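Ticket 246 – Exhibit numbering goes wrong in trial bundle
Raised by: Elsa Toivonen
Product: Gradareo
Status: Open, waiting on reply

Hi Santino, me again, sorry! I'm putting together the bundle for a personal injury claim and the exhibit numbers have gone haywire. Everything's fine up to 40, then the next one comes out as 4 and it carries on from there. The index still shows the right numbers, so page references in our witness statements now point at the wrong things.

I've tried rebuilding the index (twice), logging out and back in, and taking out the photo exhibits in case they were too big. No change. Ximena gets the same on her machine, so I don't think it's me. 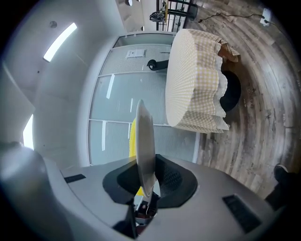 White plate, edge-on in the black collar.

One more thing – if I split the bundle in two, the first half numbers perfectly and the second half starts at 60, though I never typed 60 anywhere.

Update, 3.15pm: turned off "keep numbering from last draft" as you suggested. Index rebuilt, still jumps back to 4. I've saved a copy of the broken version if you want it. Could you ring me before five? We have to serve this in July and I'd rather not number it by hand.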